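Clidumier tabletop tidying kit, reviewed after a month: can it clear a table yet?

Posted Sat 31 December by Wagner Andrade

Rating: 2 out of 5

I have been promised a machine that picks up after me for most of my adult life, so I came to the Clidumier kit in a bad mood and I should say so up front. The kit is software plus a set of fingers and mounts that go on an arm you already own. You teach it a chore by steering the arm through it yourself, over and over, and then it is supposed to do the chore alone. The chore on the front of the brochure is "clear the table." That is the one I tested.

Kilian Sutter let me use his workshop for it in the evenings. He builds fixtures for small shops and already had an arm bolted down, which saved me the worst of the cost. The kit arrived in good order. The manual did not. Two chapters refer to a calibration menu that was renamed at some point, and the support person at Clidumier, polite as she was, sent me a link to the same two chapters.

Setup took four evenings. The company says one. Maybe one, if your arm is the same model as theirs and your table is the same height and you have done it before.

After that you start the teaching. I gave it 119 demonstrations of putting things in a bowl, which is a lot of evenings of putting things in a bowl. The guide suggests 300 for "robust household performance." I would like to meet the household that has time for this. My kids learned to clear the table with fewer (they don't do it either, but they learned). 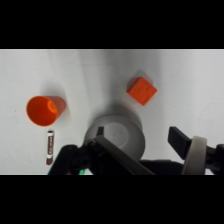
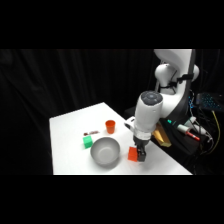 Cup, block and bowl on the white test table, from the wrist camera first and then from the fixed camera.

Now the results, which I scored as a person would who wants his table back: did the thing end up where it belonged, without me stepping in?

Blocks are fine. A block has flat sides and doesn't roll, and the fingers close on it squarely. When the block is turned at an angle the wrist takes its time lining up, and you could go pour a coffee, but it gets there most of the time. If my house were full of blocks I would be giving this a much higher score.

Cups depend on how they are lying. Standing up, the arm takes a cup by the wall and sets it down again quite gently – I was impressed the first evening and less so by the third, when I noticed it does the same slow approach every time no matter how easy the grab is. Lying on its side, a cup is a different animal. The fingers come down, touch the curve, and the cup rolls away. Then the arm follows it. I have watched it chase a cup to the edge of the table and stop there because it had reached its limit, with the cup on the floor.

Thin things are the worst of it. A marker flat on the table leaves very little to hold, and the fingers are thick. It got hold of one now and then. More often it pressed down beside it, closed on air, and carried the air to the bowl with great care. There is no sense in the software that it has come up with nothing. It opens over the bowl, goes home and reports the job done. That report is what bothers me most, more than the missed grabs. A helper who drops things is annoying. One who says "finished" with the marker still on the table has to be checked every time, and at that point I may as well pick up the marker.

I asked Nataša Matić, who runs packing at Kimham, whether she would put it on her floor. She came over and watched a full session. Her answer was that for one part, in one tray, all day, she would think about it, but she already has cheaper machines for one part in one tray. For mixed returns, where a bin can have anything in it, she would need a person standing next to it, and she is already paying that person.

To be fair to Clidumier, a few things are good. The fingers are well made and haven't loosened. The emergency stop works right away and is where your hand expects it. Retraining after I moved the table was quicker than the first round. The wrist view in the app is handy too, though the fingers block a good part of it just when you want to see what they are doing.

What I did not like: the slow wrist, the false "finished," the manual, the subscription that starts whether or not you have got through setup, and the fan noise in a quiet room.

Compared with the Closa kit I tried before it, this one is better at blocks and easier to teach. Closa did tell me when it missed.

Would I buy it for the house? No. For a school or a hobby bench, if the arm is already paid for, possibly, and wait for a discount. I'm sending mine back after the holidays. The return form wants it in the original box, with all the foam.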